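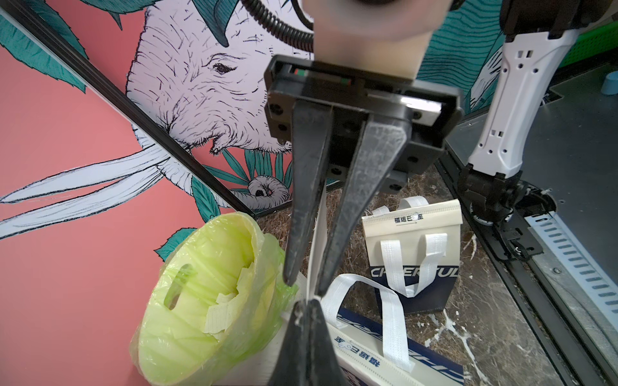 Wandmotiv am Marmortisch: Elefantenkopf in Weiß mit feiner schwarzer Schraffur, Grund korallenrosa.

Galerie: Papier, Beutel, Marmor

Ausstattung und Material am Arbeitstisch Vomusthorpe, Stand Januar

Maße und Bestellangaben stammen aus dem Materialblatt. Bei Abweichungen gilt das Materialblatt in der jeweils letzten Fassung.

Zur Wandfläche: Motivgruppe Elefant mit Blattwerk, Lieferung über Vanhove. Die Bahnbreite beträgt 62 cm, der Ansatz ist versetzt. Der korallenrosa Grund stammt aus einer Charge; bei Nachbestellung ist die Chargennummer anzugeben, andernfalls sind Farbunterschiede an den Stößen zu erwarten. Reinigung nebelfeucht mit weichem Tuch, keine Lösemittel. Klebestreifen auf der bedruckten Seite sind nicht zulässig, auch nicht für kurze Zeit. Die blaugrünen Blätter reagieren auf Abrieb am empfindlichsten, die weißen Partien zeigen dagegen zuerst Fingerspuren.
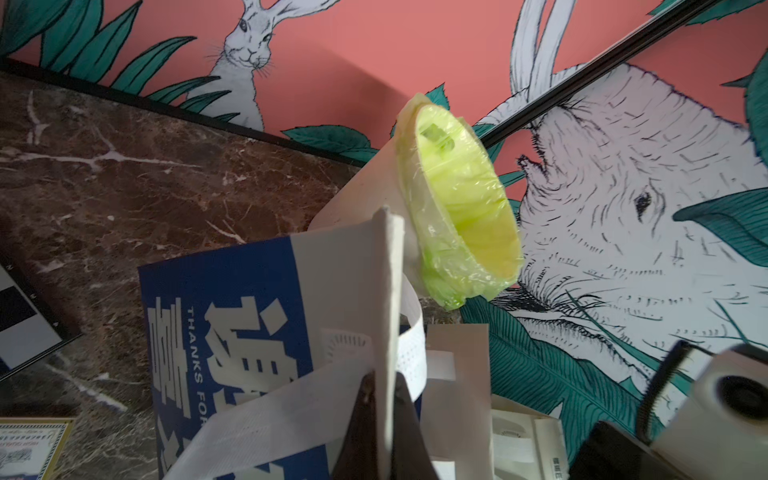 Kleines weißes Gefäß mit hellgrünem Beutel auf einem Stapel Papierware, davor eine weiß-blaue Tragetasche mit chinesischem Aufdruck und dem Schriftzug »THANKS FOR«.

Die Papierware ist gemischt und wird nicht vorsortiert angeliefert. Für die Ablage auf der Platte gelten folgende Festlegungen:

Tragetaschen mit Griff: flach falten, Griffe nach außen, Aufdruck nach oben.
Schachteln: offen stehend lagern, nach Gebrauch zusammenlegen.
Lochstreifen und schmale Abschnitte: getrennt sammeln, nicht in die Taschen stecken.
Gerahmte Blätter: liegend am Rand der Platte, Glasseite oben.

Der Beutel wird über den Rand gezogen und außen umgeschlagen. Ein Umschlag von 6 cm ist als Richtmaß eingetragen. Bei kürzerem Umschlag rutscht die Folie beim Einwerfen nach innen, bei längerem wirft sie Falten und behindert das Greifen am Rand. Hellgrün wurde gewählt, um den Beutel auf der braunen Platte und vor der Wand schnell zu erkennen. Die Bestellung läuft über Urnico, Gebinde zu 2000 Stück, Lagerort Regal Tromow, zweites Fach von unten.

Die Folie ist durchscheinend, der Füllstand lässt sich daher von außen abschätzen. Gewechselt wird bei drei Vierteln Füllung, spätestens am Donnerstag um 18 Uhr. Volle Beutel am Griffloch entnehmen, nicht am umgeschlagenen Rand. 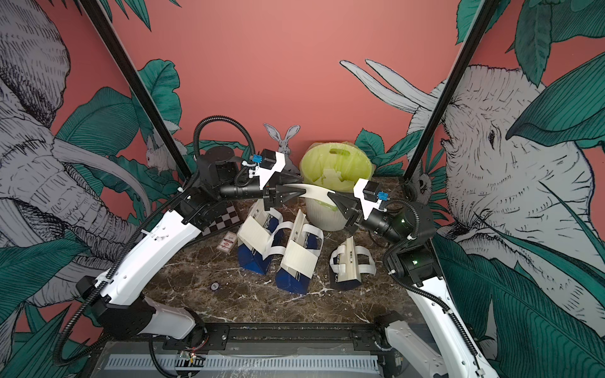 Text und Zusammenstellung: Marianna Kalinowski
Materialangaben: Roman Makowska, Adjoa Kwofie

Drei gefaltete Tragetaschen liegen vor dem weißen Abfallgefäß, unten blau, oben weiß, mit weißen Griffschlaufen. Im ausgekleideten Gefäß befindet sich helles, zerknülltes Material. Links dahinter steht die Hasenfigur mit aufgerichteten Ohren, grau-weiß gehalten und damit farblich auf die Elefanten abgestimmt. Sie gehört zum Wandmotiv und wird im Materialblatt unter Zubehör geführt.

Die Platte ist aus dunkelbraunem Marmor mit weißer Aderung. Pflege mit pH-neutralem Reiniger, danach trocken nachwischen. Essighaltige Mittel greifen die Politur an und sind aus dem Raum zu entfernen. Metallteile und Rahmen nicht über die Fläche schieben, sondern anheben. Kratzer werden mit Lage und Länge im Pflegebuch eingetragen; Celina Wróbel gibt die Einträge gesammelt an den Steinbetrieb weiter.

Griffschlaufen der Tragetaschen vor dem Falten prüfen. Taschen mit einseitig gelöster Schlaufe kommen zum Altpapier, Kleben lohnt den Aufwand nicht. Feuchte Taschen nicht stapeln, der blaue Aufdruck kann auf die weißen Flächen der Nachbartasche abfärben.

Ersatz für die Beutel ist freigegeben, sofern Randumfang und Griffloch übereinstimmen. Rückfragen zu Wandmotiv und Platte an Tadeusz Makowska.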